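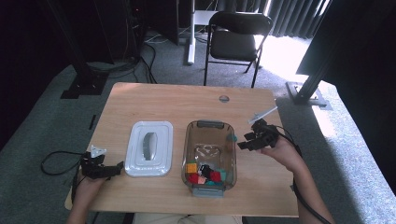 Progress report to the Bhuiyan Fund
Hillbridge Freight Training Center, entry-level truck driver program
Reporting period ending in February

We are very happy with how this period went. The program now has 93 people enrolled across the Hillbridge and Flanville yards, and 38 of them have already passed the skills test and hold a Class A license. The rest are somewhere between the permit and the road portion, and most have a test date booked.

Behind-the-wheel training

Your grant paid for 2148 hours of truck time, and every one of them has been used. That is by far the most we have ever been able to offer. Under the old schedule a trainee got one long session a week and forgot half of it by the next one. Now they come in for shorter turns, several times a week, and the difference in backing is wonderful to watch. Offset backing used to be where we lost people. Our instructors say they are spending far less time on it and have moved those hours to downhill braking and night driving on the Flanville grade.

The second tractor arrived later than planned. The dealer had it waiting on a brake part, and for a while both yards shared a single truck, with trainees from Flanville riding over in our van at 5:30 in the morning. They were good sports about it. Both trucks have been running steadily ever since - apart from a dead battery during the cold snap.

Theory and permit prep

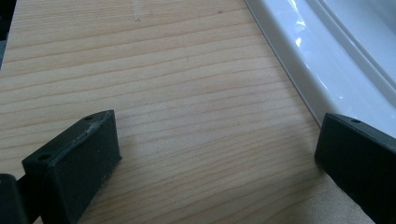
Classroom work moved to evenings after trainees with day jobs asked for it, and attendance went up right away. We rewrote the air brake unit from scratch, with plainer wording and more practice questions. Hours of service is still the hardest topic. People understand the driving limit quickly, then get tangled up in the duty window and the break rule. We have added an extra night on logbooks, using sample trips out of the Losa distribution yard, and plan to keep it.

Record keeping

We are caught up on training certifications. Each completion now goes to the registry before the trainee leaves the building, and the office keeps a paper copy. The medical card reminders are also working well. Only 2 trainees had a card lapse this period, and both were back in the truck soon after.

What is still open

Testing slots are our main worry. The wait at the Hillbridge site has grown to several weeks, and skills get rusty in that time. We are giving people refresher drives while they wait, which eats into hours meant for new trainees. We have asked the state office about becoming a third-party test site and are filling out the application now.

We would also like to talk with you about moving what is left in the van line over to fuel. The van is needed much less now that each yard has its own truck, and diesel ran over budget. The expense sheet is attached, and we can send the signed hour logs whenever you want them.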